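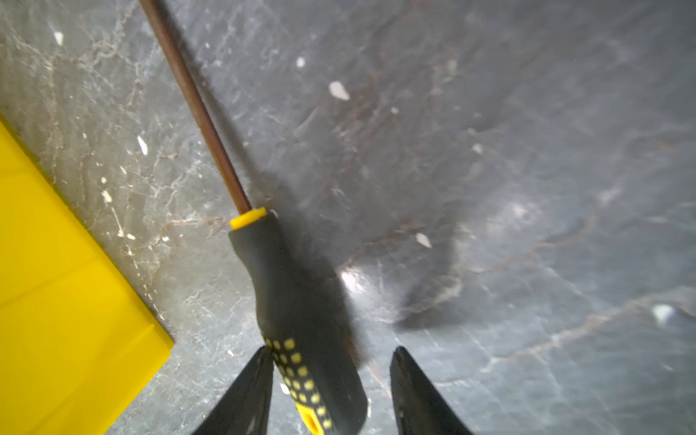 Build Crew Wanted: Backyard Cottages at Ngubane

Posted February 3, 2025 by Ese Akinola

Print this page | E-mail this page

We're hiring! Lernmont builds small backyard cottages, the kind people put up for a parent, a grown kid or a renter, and we have more of them on the books than our crew can handle. The next batch is at Ngubane, on the old orchard lots, and every one of them is 444 square feet with a real kitchen and a covered porch.

We need carpenters and helpers who like small spaces and don't mind working close together (you'll be in each other's pockets by the time the cabinets go in). If you've framed houses, great. If you've only built decks and sheds but you're careful with a tape measure, please write to us anyway – two of our best people started out that way.

What you'd be doing

- Setting floor frames and walls on piers we've already poured
- Hanging windows and doors, including the odd-sized ones
- Trim, shelving and built-in beds

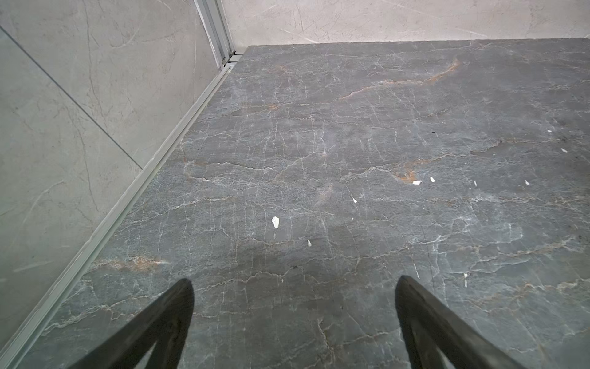 - Helping the tile setter and the plumber when they need a hand

The work runs 18 weeks and starts in July. The crew will be seven people, split between two lots at a time. Helpers start at $20 an hour, and carpenters are paid more depending on experience, which we'll talk through on the phone. Bring your own hand tools and boots. We supply the saws, nailers, ladders and safety gear, and there's parking at the Ukent Road gate.

You should be able to lift 60 pounds and be fine on a ladder. A driver's license helps but isn't required.

How to apply

Send a few lines about yourself and something you've built – a phone snapshot is plenty – to Mbali Pretorius at the Lernmont office. She reads everything and will call you back to set up a visit to the cottage we're finishing now.

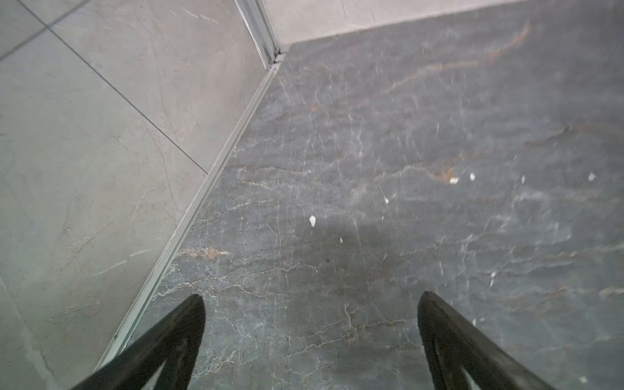 Ese Akinola

I run the Ngubane site, so you'd be working with me most days. I love these little houses and I'm really looking forward to meeting you!

Recent items

Sterus Lane cottage: open house notes
Choosing a heater for under 500 square feet
Where does the washer go?
Porch roofs and snow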